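Two-Arm Bench Build: Handout 4
Mounting, bracing, and first moves

Kendra Thibodeau
Kennedy Shared Workshop, evening course
Sunday, January 15, 2023

Before you start

This handout picks up where the base and power notes stopped. You should already have both arms assembled, each joint labeled, and the controller talking to every motor on the bus. If one of your motors drops off the bus when the arm moves, go back and fix the connector first. Everything below assumes the electronics are boring and reliable.

Bring your hex keys, a level, a tape measure, masking tape, and the printed joint table from Handout 3. Safety glasses stay on any time the motors have power.

1. Hanging the arms

Our build mounts both arms overhead, reaching down to the table. Most home builds bolt the arms to the tabletop, and you can do that if your ceiling height or your frame won't allow anything else. The overhead layout leaves the table clear and lets the grippers come at objects from above. The cost is a stiffer frame and more care with gravity, which pulls the arms toward the work when power is lost.

Set the top crossbar first and level it before any arm goes up. Two people lift, one person bolts. Do not hold an arm by its gripper or by the wrist motor. Start all the bolts by hand, then tighten in a cross pattern.

The reach of the two arms should overlap over the middle of the table. Find that overlap by hand with the motors off: move one gripper through its comfortable range and mark the limit with tape, then do the same with the other. The shared area between the tape lines is where you will put anything both arms need to touch. Objects that only one arm handles can go outside it.

2. Bracing

A tall frame made of light extrusion will sway. You may not see it by eye, but you will see it in the gripper position when an arm stops quickly. Diagonal cables are the cheapest cure. Run them in pairs so that they cross, and tension each pair evenly.

Tension the cables a half turn at a time, going back and forth between them. Check that the uprights are still square after every round. A cable that is too tight pulls the frame out of shape, and then the crossbar is no longer level and you are back to step one.

The test is simple. Push the crossbar sideways with one finger and let go. If it keeps rocking, keep working on it. Students in the September group tried adding weight to the base first. It helped less than the cables did and made the frame hard to move.

3. Cable routing

Leave slack at every joint that bends. The usual mistake is to tie the cable down neatly with the arm in its rest pose and then find that it goes tight as soon as the wrist turns. Move the joint to both ends of its travel by hand and watch the cable the whole way.

A loop is fine as long as it can't catch on the other arm or on something on the table. Loops near a gripper need the most attention. Hold them with a reusable tie until you have run the arm for a full session, then switch to a permanent one.

Do not run a cable through the finger linkage, even if it is the shortest path.

4. Grippers

The Altatar finger set in your kit is stiff and light, but the flat faces are slippery. Add a strip of thin rubber or grip tape on the inside faces if smooth objects slide out. Trim it flush with the edges so it doesn't peel.

Check three things with the motor off:
The fingers meet evenly along their length.
Neither finger rubs on its bracket.
The screws on the pivots are snug but the fingers still swing freely.

Then power the gripper alone and close it on a folded rag. Set the current limit at the lowest value that holds the rag against a light tug. Write that value on your joint table. If you have the Emen controller board, the setting is saved only after you send the store command, so read it back after a restart.

5. Setting the table

Use objects you don't mind dropping. Toy food is good for early work because the pieces are light and come in several shapes. Put them on a shallow plate at first. A deep bowl hides the objects from a low camera and makes the gripper approach harder than it needs to be.

A box with a knob is a useful second object. Pulling a knob shows you right away whether your wrist angle is off, and whether the object needs to be taped down. Taller items such as a block or a stand should go toward the back or the sides until you trust your joint limits.

A plain dark cloth behind the table helps if you plan to use a camera. It cuts out the rest of the room and makes shiny parts easier to pick out. Watch the overhead light, though. Bare metal throws highlights that move when the arm moves, and simple color tracking will follow them – turn the lamp or put a diffuser over it.

6. First moves

Run these in order, one arm at a time, with the other arm powered down and parked.

a. Rest pose to ready pose, at 6 percent speed. Keep a hand on the stop switch.
b. Ready pose to a point 200 mm above the plate, and back.
c. Down to the plate without closing the gripper, and back.
d. Down, close on one object, lift, hold, lower, open.
e. The same with the other arm.

Only after both arms pass step d should you power them together. Keep them on their own sides of the tape for the first session. The Zestberg script checks joint limits but does not check whether the arms will hit each other. That part is on you.

If an arm drifts down while holding a pose, stop and let the motors cool. Drift after a cold start usually means the shoulder motor is carrying too much and the counter spring needs another notch.

For next time

Bring your joint table with the gripper current limits filled in, and a sketch of your table layout with the overlap area marked. We will record short moves by hand-guiding the arms and play them back. Room 303 is open two hours before class if you need the tall ladder.
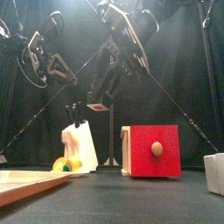 Figure 1. Both arms over the table, with the cross cables behind them.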